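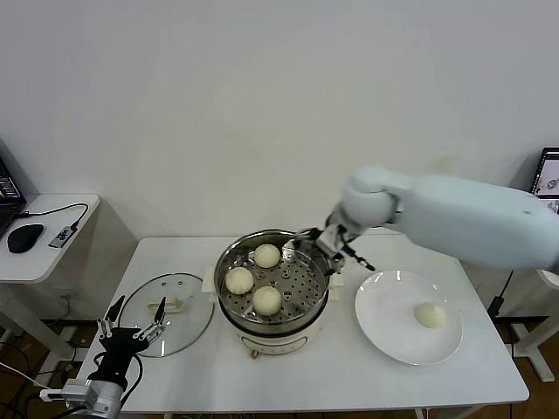 Figure 2. Steamed buns on the perforated tray of an electric steamer, with a serving plate alongside.

3.2 Household reheating and the recording of bread products

Diary studies of household food use have usually treated bread as a single category. Loaves, rolls, flatbreads and buns are entered together, and what happens to them between purchase and eating is left out. This causes few problems where most bread is eaten cold or toasted. It is less satisfactory in districts such as Mastham, where a large share of households buy filled or plain buns ready-made and heat them again at home, sometimes over several days. In these homes the second heating decides how much of the product is eaten and how much ends up in the bin.

We therefore asked participating households to record bread products under two headings, "as bought" and "heated at home", and to name the appliance used. Steamers were entered separately from microwaves, ovens and stovetop pans (Figure 2). The diary was the Pokden booklet, which had been used in our earlier work on fruit and dairy waste, with one extra page for each day. Households filled in the booklet for 9 days in October. The first two days were treated as practice and were not analyzed.

In total, 3,832 bread entries were returned. Entries with no appliance, no portion or an unreadable product name were removed, leaving 3,785 for analysis. Most of the removed entries came from the final day of the diary, when some participants appear to have filled in several meals at once from memory. We considered dropping the final day altogether but kept it, as the remaining entries for that day did not differ in product mix from those before it.

Portions were recorded in household units (a bun, a slice, half a roll) and not by weight. An earlier trial with kitchen scales in Unance had produced better data from a much smaller group of people, and several of those who left that study said the weighing was the reason. Household units are less exact. A bun from one bakery may be nearly double the size of a bun from another, and we did not ask for the name of the shop. The figures in this section should be read as counts of items and should not be converted to mass or energy without a separate correction.

Coding was done by two readers working independently from the scanned booklets. Disagreements were mostly about leftovers. A bun heated in the evening, put back in the fridge and eaten the next morning could be read as one entry or two. We settled on one entry per heating, so an item heated twice appears twice, with the second entry flagged. Items thrown out after a second heating were coded as waste at the second entry only. This rule was applied to all products, including pizza and garlic bread, although repeat heating of those was uncommon.

The flagged entries raised a further question about storage. Participants used the words "covered", "wrapped" and "boxed" in ways that could not be reliably separated, and we have merged them into a single class. Items described as left on the counter or bench form a second class. A third class, frozen, was clear in nearly every case. Where no storage was given the entry was kept for the appliance analysis and left out of the storage analysis.

Our approach differs from that of the Lefèvre protocol in one respect that affects comparison. Under that protocol, an item is counted as wasted if any part of it is discarded. We counted partial discards as a separate outcome, as crusts and the paper-side layer of a bun are often removed as a matter of habit and participants did not regard this as throwing food out. Readers who want to compare the two sets of results can add our partial and full discards together, which gives a figure on the older basis.

Some limits of the diary should be noted. It was kept by one adult in each household, and snacks eaten by other members away from home or late in the evening are likely under-reported. The October period included no public holiday celebrated widely in the district, so festival baking is absent. Appliance ownership was recorded at enrolment only, and a household that bought or borrowed an appliance during the study would show use without ownership. Where this happened we have left both records as they stood.

The results for each appliance class are given in Section 4.1, and those for storage in Section 4.2.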